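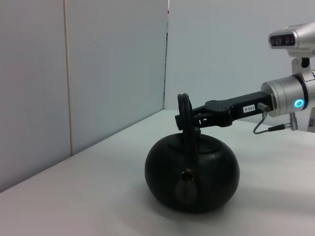
Según Zoila Rengifo, una boda se empieza por la lista de invitados y todo lo demás puede esperar. ¡Y cuánta razón tiene! Yo empecé al revés, eligiendo el papel de los sobres — un verjurado precioso de Saliba — y encargué 549 sin haber contado a nadie.

Capítulo 3. Antes del sobre

En este capítulo vamos a hacer la lista juntos (con lápiz, que se borra mucho) y luego ya hablaremos de tintas, sellos y plazos de imprenta.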